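Third week without the ferry
4 min read

July, just after six in the morning. Dark, and the heater is making its noise again.

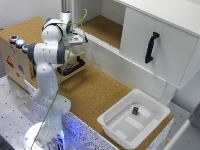
The council's letter about the ferry came yesterday and I've read it three times, once in a good mood. They are calling it a pause. The Zulcombe ferry is paused while they look at the numbers, and in the meantime there is a bus, and the bus will get us all to Ostden in much the same time. I don't know who tested that. I caught it twice last week and was late twice, and the second time we sat outside the Drurkham servo for so long that the driver got out and bought a pie.

The number they keep coming back to is 1,316. That's how many people used the ferry in the whole of the last quarter, according to the letter, and it's put there as though we should all gasp at how low it is. Maybe it is low. But the boat was off for repairs for a good part of that quarter, and the letter doesn't mention it anywhere, not even in the small print on the back. I checked the back. The quarter before was 764, they say, so by their own count it went up. You'd think someone would have noticed that before they printed it.

I'm not a ferry romantic. Half the people at the meeting talked as if the thing were a cathedral. It's a flat grey boat with wet seats and it smells of diesel. One man got quite teary about his grandfather and the old wharf, and I found myself looking at my shoes. My reasons are duller. It's 2 dollars cheaper than the bus, it drops me near the library, and I can read on it without feeling ill.

The meeting was no use anyway. They had a consultant's report, done by Ostrowski, with a coloured cover and a lot of arrows. I asked how many passengers they had spoken to and was told the report took a "whole of corridor view". I wrote that down so I'd get it right. I asked again and was told it was a good question. Then we had tea. The biscuits were the good kind, which made me more suspicious.

There's a petition now, at the bakery and the chemist. I signed it, though I can't say I believe in petitions. It has 600 names on it, or so the sign on the counter says, and when I flicked through I saw at least one person had signed for their dog. The council will thank everyone for their interest. We did all this over the swimming pool and what we got was a shorter swimming season and a plaque.

Later, after lunch.

Walked down to the wharf to see for myself. The gate is chained and the timetable is still up behind its scratched plastic, every sailing listed, as if you could stand there and wait. A new sign says the site is being kept safe for future use. Future use of what, it doesn't say. My guess is flats, and I'd be happy to be wrong. Cold wind off the water, colour of dishwater, two pelicans on the pontoon looking like they'd bought the place.

Came home and started a letter of my own, then crossed most of it out. It had got sarcastic by the second line. What I want to ask is plain enough — on which days was the boat running, and how many people got on it those days? If they have an answer to that and it's a bad one, fine, I'll take the bus and stop grumbling, or at least grumble at home.

Need stamps. Also bread, and something for the heater before it dies altogether. Bus to Ostden is the 7.40 tomorrow, so I'll aim for the one before it.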